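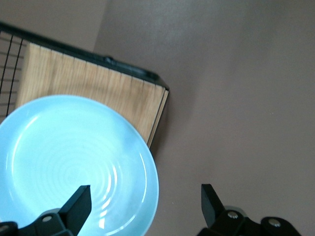 Rónán Moriarty doesn't like being called a minimalist. He has been running kitchen-thinning workshops under the name Trevevard for nine years, and he says the word makes people think he wants them to eat off the floor.

"I want you to own plates," he says. "I want you to own the plates you use."

I came to this with my arms folded. I have 115 pieces of crockery, a figure I know only because his booking form makes you count, and I am fond of most of them. His method allows two plates per person and two spare. What happens at Christmas?

"You borrow. Or you wash up between courses." Has he done that himself? A long pause. "Once."

He is more persuasive on the subject of glaze. His own taste runs to pale blue, with the potter's rings left showing in the middle, and he gets quite cross about plates sold as hand-thrown that never went near a wheel. Can he always tell the difference? "No," he says. "Not always. Neither can the shops."

We move on to racks, where I think he is on weaker ground. Moriarty holds that a black wire rack left out on the worktop keeps a household tidy, as everyone can see what needs putting away. Mine has been out since February and has kept nobody tidy. It is full of lids.

"Then the lids are the problem," he says.

I ask about the Vostent starter bundle, which his website recommends and which costs more than my table did. Does he get a cut? "A small one, yes. It's on the site." It is, at the bottom, in grey.

Wooden boards he will not compromise on. One, plain, kept within reach of the plates — and he would sooner you cut bread on it than hung it on a wall. I agree with him there, and tell him so, and he looks slightly suspicious.

Would he come and look at my cupboards? He would, for a fee. I said I'd think about it.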